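Starkari opens up its two-arm planner for household robots

Last updated: Monday, 4.30 pm
Print this story | E-mail this story

Starkari has released the planning software it uses to coordinate two-armed robots in the home, along with the simulator the company tests it in. The package is called Bandance and can be downloaded without charge for research and teaching. Commercial users will need a licence.

Bandance decides how each arm should move so that both can work in the same small space without bumping into each other, the furniture or the robot's own body. Earlier versions planned one arm first and then fitted the second around it. The new release plans both together, and Starkari says that has cut the number of times a job stalls while one arm waits for the other.

The company's test set has 30 household jobs, including clearing a low table, folding a towel and passing a cup from one hand to the other. The old planner stalled on 17 of them at least once. The new one stalled on four. All of those results come from simulation, and Starkari has not yet published figures from real homes.

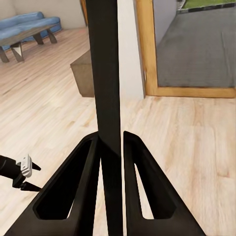
Most of the work over the past year went into the wrist view. A planner that relies on a view from close to the fingers has to cope with large parts of the room being hidden at any moment, and the old code treated anything it couldn't see as open space. Bandance now keeps a record of what it saw earlier and marks hidden areas as unknown until they come back into view. Arms slow down when they have to pass through an unknown area, and the speed limit can be changed in the settings file.

The rooms in the simulator are built with Wyss, a layout tool that moves furniture and swaps floor and wall finishes between runs. Users can bring in their own floor plans, although curved walls and stairs are not supported. Starkari recommends a separate graphics card for anyone running more than four rooms at once.

Cevau, which makes grippers, has been trying the software since before the release. It said the planner was easy to set up but that the collision checker was too cautious with fingers that have openings in them, because it filled the openings in and treated each finger as a solid block. A more exact finger model is included in this version. It is switched off by default as it makes planning slower.

Bandance runs on Linux only for now. The documentation covers installation, the settings file and two worked exercises, with a section on adding a new gripper still to come. An update is planned for September and is expected to add support for robots on a moving base. Starkari said bug reports should be made through the project's issue tracker.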